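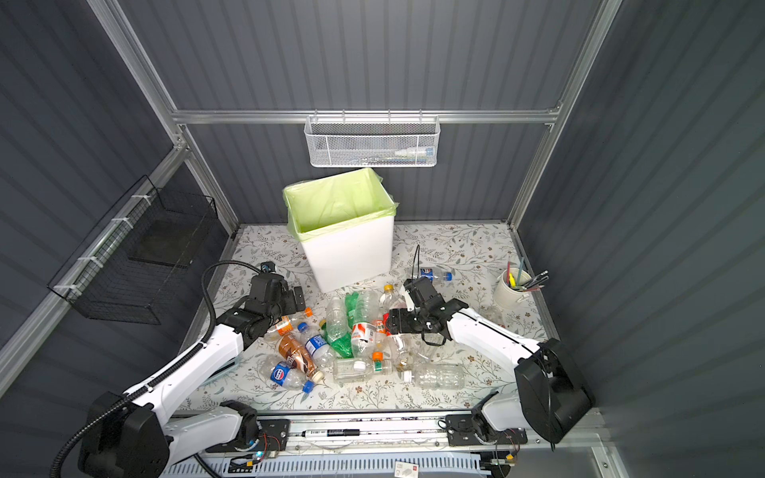
Mollard wipe-clean table cover, floral vine -- 4 out of 5

Bought in June, so it's had a fair go by now. White background, pale leafy pattern in browns, greys and greens. Prettier than I expected for something that mostly gets bottles dumped on it.

Recycling gets sorted on ours. Fizzy drink bottles, water bottles, iced coffee, the lot, all in a heap, caps on. Sticky dribbles come off with a damp cloth. Cola too, if you're quick. Left some iced coffee overnight once and got a faint ring -- gone after a second scrub with washing up liquid.

Good: lies flat, no smell, pattern hides crumbs.
Not so good: creases from the packet took a fortnight to drop out. And its a bit slippy, tall bottles slide if you knock the table.

Had the Garrido one before, plain white. Thicker, but showed every single mark. Wouldn't go back.

Delivery was slow, box was battered, cover was fine. Would buy agian, probably the longer size.

Jianguo Xiao, 9/18/25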